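从一碗糖里抓出一把:机器人怎样学会“差不多”

阅读时间:16 分钟

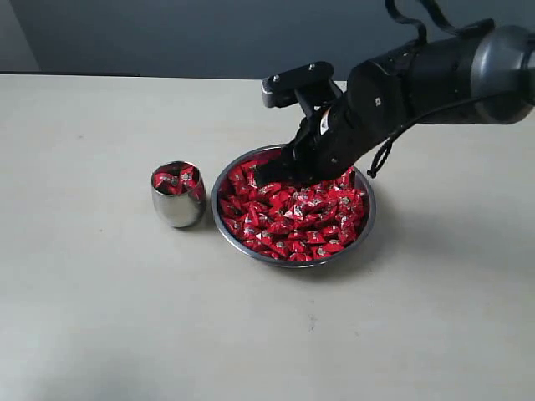 让机器人拿起一颗糖,今天已经不算什么难事。让它从一大碗糖里抓出“差不多 30 克”,放进旁边的杯子,然后停手,这件事难得超乎想象。我第一次听到这个题目是在五月,电话那头的洛琳·休姆(Lorraine Hulme)讲了将近一个小时,中间只停下来喝过一次水。放下电话,我去厨房抓了一把核桃,放在秤上,38 克。又抓了一把,41 克。我根本没有去想手指该张多开、该插多深,手自己就知道。

休姆和她的同事莫琳·哈斯拉姆(Maureen Haslam)花了两年多时间,想弄清楚手到底知道些什么。她们所在的 Tavulel 实验室不大,主攻的方向叫“颗粒物与堆叠物操作”,说白了,就是对付一堆一堆的东西:螺丝、药包、豆子、茶包、糖。

一堆东西为什么难

工业机器人抓取的经典做法是先找到物体,估计它的位置和姿态,再算出一个好的抓取点。零件摆得整整齐齐,这套办法又快又准。零件乱扔在箱子里,麻烦一些,也有成熟的方案,业内叫“料箱分拣”,目标仍然是一次拿一个。

糖果堆把这套思路的前提几乎全部拆掉了。包装纸是软的,会反光,拧起来的两头朝哪个方向翘都有可能。几颗糖叠在一起,相机看到的是一片亮晃晃的红,边界在哪里很难说。深度相机碰上这种闪亮的表面会出现空洞,再碰上一只不锈钢碗,碗壁又把糖的颜色映得到处都是,分割算法常常把倒影也认成糖。

就算看清了表面那一层,也只是看清了表面。夹爪一插进去,底下的糖就开始挪动,有的被挤开,有的顺势滑进两指之间,还有的卡在指背和碗壁中间。等到手指合拢,原先那张漂亮的三维图已经作废了。

“我们一开始很固执,”休姆告诉我,“总想把每一颗都认出来,然后算每一颗会往哪边滚。仿真跑一次要几分钟,跑出来的结果和真碗里发生的事没什么关系。糖纸之间的摩擦就够你写一篇论文。”

她们确实试着写过那篇论文,后来放弃了。哈斯拉姆提起这段往事时笑得很大声。

换一个问题来问

转折出现在一次组会上。哈斯拉姆本来学的是土木工程,博士阶段研究的是粮仓里谷物的流动。搞粮仓的人从来不去追踪某一粒小麦,他们关心的是整体:流量多大,压力怎么分布,什么时候会结拱堵住。她提议把糖果堆也当成一种“材料”来处理,让机器人去预测一个分布。给定当前这只碗的样子,给定手指插入的位置、深度、张开的宽度和合拢的速度,这一抓大概能带出多少克,这个估计又有多大把握?

问题这样一改,需要学的东西一下子少了很多。模型不用知道哪一颗会被抓起来,它只要输出一条曲线:最可能是 30 克,20 克也有可能,50 克不太可能。曲线又窄又高,说明这一抓很有把握;曲线又矮又胖,说明谁也说不准,最好换个地方下手。

这套方法后来取名叫 Bickerstaff。我问名字的来历,休姆说是她小时候住过的一条街,街角有家散装糖果店,店主抓糖从来不看秤,抓完了往秤盘上一倒,指针总是停在该停的地方。“我们就是想做出那位老先生的手。”

方法的骨架

Bickerstaff 由三个部分组成,我尽量用不带公式的话来讲。

第一部分是眼睛。一台深度相机加一台彩色相机,拍下碗里的情况,送进一个不大的神经网络。网络并不输出“这里有一颗糖”,它把碗面切成许多小格,给每一格算出几个量:堆得多高,多松,表面起伏多大。研究者把这叫“松紧图”。哈斯拉姆在屏幕上给我看过一张,用冷暖颜色表示松紧,乍看像天气预报里的降雨云图。松紧图容许局部的错误。反光造成的空洞少掉一两块,周围的格子可以把它补回来,不像逐个识别的方法那样,漏认一颗,后面的计算就全跟着偏。

第二部分是预测器,也就是前面说的那条曲线。它接收松紧图和一个候选动作,输出重量的概率分布。系统在每次出手之前会随机生成 200 个候选动作,逐个送进预测器打分,挑出最有希望落在目标范围里的那一个。这一步用普通的显卡,眨眼就能算完。

第三部分最得我的喜欢,叫“掂”。手指合拢、抬起来以后,机械臂会在碗的上方停一小会儿,轻轻上下动一动,根据腕部的受力估算手里有多重。如果偏多,它不会把整把都扔回去,而是把手指稍稍松开一点,让边上的几颗掉下来,再掂一次。如果偏少,就先把手里的放进杯子,下一抓按差额来算。

这个松一松、抖一抖的动作也是学来的。松多少、抖多快,掉下来的量同样是一个分布,同样用预测器来估计。我在现场看它做这个动作,看得入了神。手指张开那么一丁点,两颗糖落回去,停住,再张一点,又掉一颗,好了,转身去放。那副小心翼翼的样子,跟我妈在菜市场的摊位前往回拣樱桃时一模一样!

数据从哪里来

机器人学习的文章写到这里,总免不了要谈数据。Bickerstaff 的训练集一共是 3,224 次真实抓取,没有用仿真数据做主料。以今天的标准看,这个规模小得有点可爱,不少同行动辄就是几十万次。

能做到这么小,一半要归功于问题的改法,另一半要归功于一个很聪明的采集流程。每次抓取完成后,系统会检查预测和实际重量差了多少,差得越多,附近的动作在下一轮就越容易被选中。换句话说,机器人专挑自己最没底的地方去练。碗边、碗底、堆尖,这些地方练得最多;碗中央那片平坦区域很快就学会了,之后几乎不再去碰。

每一条记录都很朴素:抓之前的图像,动作参数,抬起时的腕部受力,放下以后秤上的读数。秤的读数充当标准答案,用不着人去标注,也就省掉了最贵的一道工序。人需要做的主要是换料,把杯子里的倒回碗里,拌一拌,继续。采集用的材料一共有 9 种,除了糖,还有干豆、纽扣、木珠、回形针和几种不同包装的茶包。回形针是公认的噩梦,一拎就是一串,论文里专门给它留了一小节,标题就叫“关于回形针”。

“拌一拌”这三个字后来也惹出过麻烦。早期的模型在白天表现很好,到了晚上准确度就往下掉,大家查了很久,怀疑过灯光,怀疑过温度,连空调的风向都有人去量。最后发现是拌料的手法有差别。白天值班的同学喜欢用勺子从底下翻上来,晚上那位习惯端着碗晃,晃过的糖会沉得更实,同样的深度插下去,阻力大得多,带出来的也更多。模型在白天的数据上练得太多,从来没见过这么紧实的堆。之后采集流程里加了一条,两种拌法轮着来,松紧图也是从那时起才加进了对紧实程度的估计。

我很喜欢这个故事。它让我想起哈斯拉姆反复讲的一句话:堆是有记忆的。怎么倒进去,怎么晃过,上一把从哪里抓走,都留在堆的内部结构里,从外面只能看到一点点痕迹。机器人要学的,正是从这一点点痕迹里猜出里面的情况。

成绩单

测试的规则很简单。给一个目标重量,允许正负一成的误差,机器人可以抓任意次,可以掂,可以抖,直到它自己认为完成为止。然后上秤。

对照组选了两种。一种是传统的逐个识别、逐个拿取,准确度很高,速度很慢,碰到缠在一起的糖纸还会反复重试。另一种是端到端的模仿学习,由人遥控示范,网络照着学,动作流畅好看,就是对重量没有概念,示范里抓多少,它就大致抓多少,换一个目标重量便不知所措。

Bickerstaff 在包装糖这一项里做了 109 轮测试,绝大多数落在误差范围之内。出错的那些轮次也很有意思,大部分发生在碗快见底的时候。料一少,“材料”的假设就站不住了,剩下的几颗糖又变回了几颗糖,各有各的位置,各有各的滚法。休姆觉得这个结果很漂亮,她的说法是:“方法在它应该失效的地方失效了,说明我们对它为什么有效的理解大概是对的。”

速度上的优势更明显。同样的目标,它比逐个拿取的办法快出一大截,快的原因也容易理解,一把下去就能拿到大半,剩下的靠抖和补。对于较小的目标重量,优势会缩小,目标只有一两颗糖的时候,老办法照样更好。论文里把这条分界线画得很清楚,没有藏着。

还有一个结果出乎所有人的意料。团队拿没有训练过的材料去试,包括带壳的花生和小块的乐高积木。花生的表现几乎和训练过的材料一样好。积木一开始很差,因为棱角会互相咬住,不过系统的曲线也相应变得很胖,也就是说,它知道自己没把握。在这种情况下它会自动改成小口小口地抓,多掂几次,慢是慢了,最后的重量还是对的。

知道自己没把握,这个本事在机器人身上其实很稀罕。许多学习出来的控制器遇到陌生情形,会带着十足的自信去做一件完全错误的事。Bickerstaff 的预测器由几个结构相同、各自独立训练的小网络组成,它们意见一致时曲线就窄,吵起来时曲线就宽。做法并不新,用在这里却格外合适,掂这个动作给了系统一个随时核对的机会,没把握也不要紧,抓起来掂一掂就知道了。

硬件为什么这么普通

去实验室之前,我以为会看到一只精巧的仿生手,指尖布满触觉传感器。结果用的就是很常见的机械臂,末端装着夹爪。哈斯拉姆对此相当坚持。她认为如果方法要靠昂贵的手才能成立,那么功劳有多少属于方法就很难讲清了。

夹爪的手指倒是改过好几版。最早那一版指面太宽,插进堆里就像推土机,把糖全推到一边去了。后来改窄,插得进去了,合拢时又兜不住。现在这一版的内侧略带弧度,是打印出来的,坏了就换,一晚上能打好几副。休姆的抽屉里塞满了退役的手指,她拉开给我看的时候,顺手拿起一副在桌上敲了敲,说这是第四版,断在回形针里的。

容器的选择也有讲究。不锈钢碗是故意挑的,塑料盆对相机友好得多,可是厨房、药房、食品车间里到处都是不锈钢。休姆希望从第一天起就在难看的反光里干活,省得日后搬出实验室再吃一次苦头。目标容器用过浅盘、纸盒和杯子,口越小越难,手指要先对准再松开,松得太快糖会从杯口弹出去。为此系统在放下的最后阶段另有一套慢动作,松开的节奏同样由数据里学来。

谁会用得上

最先找上门来的是做礼盒分装的企业。一家叫 Skollham 的公司在旺季要把各种散装零食配成小包,品种天天换,配比周周换。专用的称重分装机速度极快,可是换一次料要清洗、要调参,批量小的时候很不划算,于是至今仍有大量分装靠人工完成。Skollham 派人带来了四种自家的产品,在实验室里试了两天。最难对付的是一种裹着糖粉的软糖,越抓越黏,手指上积了一层,估重就慢慢偏了。团队由此加上了每隔一段时间空手掂一次的步骤,用来校正零点。这个小改动后来让所有材料的成绩都好了一点,算是白捡的收获。

另一个方向是食堂和餐馆的备料。洋葱丁、蘑菇片、切好的彩椒,都是一堆一堆的,也都要求“差不多”。湿的东西比干的难,会粘、会渗水,重量还会随着时间变,眼下只做过零星的尝试。休姆对这个方向最有热情,她跟我描述一台会配菜的机器时,两只手一直在空中抓来抓去。

哈斯拉姆则惦记着老本行。她有个代号叫 Kirkerico 的新项目,想把松紧图用到种子库里去。种子样本要定期取出一小份做发芽试验,取样要有代表性,不能总从最上面抓,也不能把脆弱的种子夹坏。目标量很小,种类极多,形状千奇百怪,恰好处在两种方法交界的那一段。她承认眼下还没有像样的结果,给我看的主要是一整面架子的小罐子,和一张写满了拉丁文学名的表格。

还没解决的问题

我问两位最头疼的是什么,她们给了不同的回答。

休姆说是力。现在的系统在手指插入时只做很简单的力控制,碰到阻力过大就退出来换个地方。人手不是这样干的,人会扭一扭,晃一晃,从缝隙里钻进去。她想让机器人也学会钻,可是这样一来,动作参数从几个变成一长串,200 个候选就远远不够了,挑选的办法要重新设计。她正在试一种边插边改的方案,插到一半,根据手上的感觉更新曲线,再决定接着往下还是就此合拢。初步的录像我看过一段,机械臂在豆子里拱来拱去,动作还很笨,但已经有点意思了。

哈斯拉姆说是理论。预测器学得不错,可她想知道它到底学到了什么,能不能用几条简单的规律写出来。她把网络的输出和颗粒力学里的经典模型做过对比,在干豆和木珠这类规整的材料上吻合得相当好,到了包装糖就对不上了。糖纸两头的拧角会互相勾连,让一堆糖既有点像沙子,又有点像纤维。现有的理论对沙子懂得很多,对纤维也懂得不少,介于两者之间的东西却少有人碰。“最普通的一碗糖,”她说,“你翻遍教科书,找不到描述它的那一章。”

她打算自己写那一章。方法也想好了,先从最简单的情形做起,用统一规格的木珠,两端各粘一小段纸,一点一点加长,看堆的性质从什么时候开始变化。粘纸的活儿已经开工,堆在窗台上的木珠有好几盒。

那天下午我还厚着脸皮要求和机器比了一场。目标 50 克,抓什么由休姆定,她毫不犹豫地选了包装糖。我的第一把是 62 克,第二把 44 克,第三把总算抓到 51 克,得意得不行。机器人那边三把都在范围里,只是每一把都掂得比我久。哈斯拉姆在旁边看着,提醒我人类选手用的是同一只碗,后抓的那个要面对前一个人弄乱的堆,所以严格说来比赛不公平。我们于是交换顺序,又比了一轮,我输得更多。

论文的代码和全部抓取记录已经放到网上,连同手指各个版本的打印文件,第四版也在里面,旁边注着一行小字:请勿用于回形针。

2021年6月24日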